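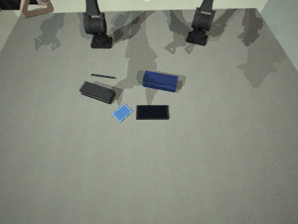 会社案内

キルノウ書房について

キルノウ書房(Kirnow)は、詩集、短編集、翻訳文学、子ども向けの読み物を刊行している小さな出版社です。編集、組版、装丁の指定、書店への案内までを社内で行い、印刷と製本は外部の工場に依頼しています。

もともとは翻訳原稿の校正を請け負う事務所でした。ほかの出版社から届く校正刷りを読み、赤字を入れて返す仕事です。その仕事を続けるうちに、引き受け手の見つからない原稿を預かることが増え、そのうちの一冊を自分たちで本にしました。Hsiu-ying Shihの短編集『川向こうの郵便局』です。初版は少部数で、書店への納品も手分けして歩いて回りました。現在も版を改めながら販売しています。

校正の請負は現在も続けています。刊行点数が少ない年は、こちらの仕事が売上の半分近くを占めます。

刊行している本

刊行物は大きく二つの系統に分かれています。

ひとつは「Su」叢書です。詩と短い散文を収める小型の叢書で、判型は新書判よりやや幅の狭い独自のものを使っています。本文は一段組み、一ページの行数は作品ごとに変えています。詩の場合、一行の長さが版面に収まるかどうかで読み方が変わってしまうため、原稿を受け取った段階で著者と仮組みを確認します。折り返しがどうしても避けられない行については、字下げの幅を著者に決めてもらいます。

もうひとつは「イルキンベルク文庫」(Irkinberg)です。翻訳の小説と随筆を中心に、一般の文庫判より少し大きい判型で出しています。こちらは巻末に訳者による覚え書きを必ず付けます。作品の解説というより、訳語の選び方、参照した版、原文で意味の取りにくかった箇所などを記したものです。読者からは、ここを先に読むというお便りをいただくこともあります。

このほか、叢書に入らない単行本と絵のない童話集を不定期に刊行しています。
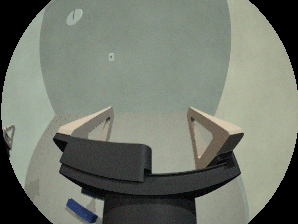 灰色の面の上方で開いた二本指のグリッパー(CG)

本ができるまで

原稿をお預かりしてから本になるまで、短いもので八か月、翻訳書では二年ほどかかります。

はじめに編集担当が全体を通読し、所見を書面で著者にお渡しします。この段階では細かな字句には触れません。章の順序、収録作の入れ替え、題名についての相談が中心です。著者からの返事を待って、二回目の通読に入ります。ここで初めて鉛筆を入れます。

組版は社内で行います。担当者は校正も兼ねているため、初校は必ず別の者が読みます。翻訳書は初校の段階で原文と照合し、訳し落としと固有名詞の表記を確認します。再校では索引や目次のページ番号を突き合わせ、三校で仮名遣いと送り仮名の統一を見ます。著者が意図して表記を揺らしている場合は、その箇所の一覧を作り、重版の際にも参照できるように保管します。

装丁は、本文の組みが固まってから依頼します。用紙の見本で束見本を作り、開き具合と背の厚みを確かめたうえで、表紙の紙を決めます。帯は付けない本が多く、付ける場合も推薦文は載せません。

色校正は著者にもご覧いただきます。遠方の方には郵送し、届いた日の昼間に窓の近くで見ていただくようお願いしています。

スタッフ

Yu-ting Shih(代表・編集)
印刷会社の営業を経て当社を設立しました。「Su」叢書の編集を担当しています。著者との連絡、契約、印刷所との打ち合わせも主に代表が行います。

Ching-wen Lau(編集・翻訳書担当)
イルキンベルク文庫の責任者です。翻訳権の交渉と、訳文の照合を受け持っています。自身でも随筆の翻訳があります。

Stelios Lambrakis(翻訳・校閲)
ギリシャ語と英語の原稿を担当しています。外部の訳者として仕事を依頼したのが最初で、のちに社員となりました。現在は、海外の小出版社とのやりとりの窓口も務めています。

I-hsuan Lam(組版・校正)
全刊行物の組版を担当しています。社内の組版規則集をまとめており、句読点のぶら下げ、ルビの掛かり、欧文の混植についての基準はすべてこの規則集によっています。校正の請負に関するお問い合わせも承ります。

朗読会と読書会

九月には毎年、新刊の著者または訳者を招いて朗読会を開いています。会場は事務所から歩いて行ける喫茶店フラルクス(Flarkus)です。閉店後の時間をお借りしており、席に限りがあるため、事前にお申し込みください。朗読のあとは質疑の時間を設けています。サインをご希望の方は、当日会場でお求めになった本でなくてもかまいません。

読書会は奇数月に行っています。当社の本に限らず、参加者の希望を聞いて課題の本を決めます。途中までしか読めなかった方も参加できます。記録は冊子にまとめ、次の回で配布しています。残部があれば郵送もできますので、送料分の切手を同封のうえご請求ください。

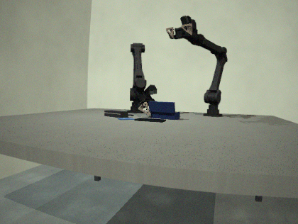 灰色の台に据えられた二基のロボットアーム(CG)

原稿の持ち込みについて

原稿は郵送で受け付けています。詩集、短編集、長編小説、随筆、翻訳が対象です。実用書、学習参考書、画集はお引き受けしていません。

お送りいただく際は、次の点をご確認ください。

・原稿は全体が完成したものをお送りください。連載中の作品や、構想のみの段階ではお返事ができません。
・印字は片面、縦書きでも横書きでもかまいません。ページ番号を必ず入れてください。
・翻訳の場合は、原書の書誌情報と、原文の冒頭五ページ分の写しを添えてください。翻訳権の確認は当社で行います。
・略歴は短いもので結構です。受賞歴や掲載歴のない方の原稿も同じ手順で拝読します。
・返却をご希望の場合は、切手を貼った返信用封筒を同封してください。

到着の連絡は葉書で差し上げます。拝読には時間がかかり、編集二名が読み終えてからお返事いたします。刊行に至らない場合、詳しい講評はお付けできませんのでご了承ください。同じ原稿をほかの出版社にも送られている場合は、その旨を一言お書き添えください。それによって扱いが変わることはありません。

費用を著者にご負担いただく出版は行っていません。

書店・図書館のみなさまへ

当社の本は取次経由のほか、直接のお取引でもお届けしています。直接取引は一冊から承ります。返品の条件は、初回のご注文時に書面でお送りします。常備をご希望の書店には、叢書の既刊一覧と、棚に差し込む仕切り板をお渡しできます。

図書館からのご注文では、請求書の書式や宛名の指定をあらかじめお知らせください。カバーの背文字が装備用のラベルで隠れるというご指摘を受け、「Su」叢書では巻数表示の位置を背の下部から上部に移しました。移行前の在庫が残っている巻もありますので、揃いでお求めの場合はお問い合わせください。

乱丁・落丁と訂正

乱丁や落丁のある本は、送料当社負担でお取り替えします。購入された書店名がわからなくても受け付けています。古書店でお求めの場合も、在庫のあるかぎり対応いたします。

誤植にお気づきの際は、書名、刷数、ページと行をお知らせください。確認のうえ正誤表に加え、次の刷で訂正します。正誤表は書名ごとに作成しており、ご請求があれば郵送します。『川向こうの郵便局』の現行の版では、読者からご指摘のあった目次の題名の誤りと、奥付の振り仮名を直しました。

著作物の利用について

教科書、試験問題、朗読、点訳、音訳などで作品の利用をご希望の場合は、利用する箇所と部数を明記のうえ、書面でお申し込みください。著者または著作権継承者に確認してからお返事します。書影は、書籍の紹介を目的とする場合に限り、連絡なしでお使いいただけます。加工や文字の重ね刷りはご遠慮ください。

お問い合わせ

事務所には直売の棚がありますが、校了前は全員が席を外せないことがあります。お越しになる場合は前日までにご連絡ください。品切れの本についても、汚れのある返品分をお分けできることがあります。

ご注文、原稿、校正のご依頼は、それぞれ封筒の表に用件をお書きください。著者宛てのお手紙は当社で開封せず、まとめて転送しています。

最終更新 2022年10月4日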